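How do you get wooden chopsticks clean without ruining them?

Fiifi Atinga
I finally have a decent set of wooden chopsticks and I'm scared of wrecking them! My old ones went fuzzy at the tips and smelled like soup (the dishwasher, I think). Do you oil them, or just wash and leave them alone?

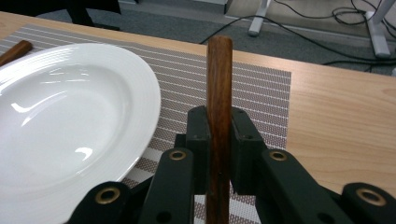 I cook noodles most nights, so they get plenty of use.

Dollach61
Hand wash, towel dry, then stand them in a jar overnight. I rub in a drop of mineral oil every April or whenever they look dull. Never olive oil, it goes sticky.

yazdani_k
just buy bamboo ones lol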